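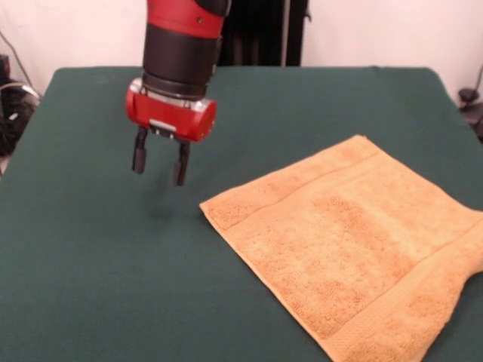
Linach is a river district with 33 polling places and a council of nine, and I've been keeping this entry on its elections up to date for three terms now. Voting is by mail, except in Buvismont, where people still like to line up at the hall (me included!).
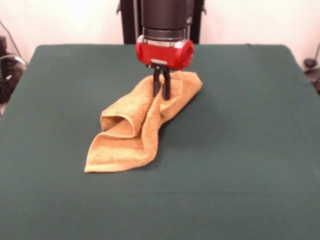

Red gripper with its fingertips pressed into a crumpled tan towel.

The closest race so far was for the Nullow ward – more than 303 ballots were challenged, and the recount ran well into February. The Kurek List kept the seat in the end, and I still hear grumbling over it at the bakery.

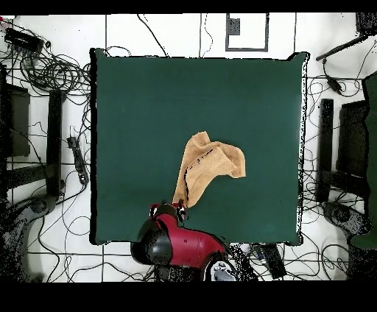 After that the council changed the rules, so a challenge now has to be lodged by 9 in the morning, in writing, at the district office.

Reading time: 1 minute
Contact | © Linach Pages | Back to top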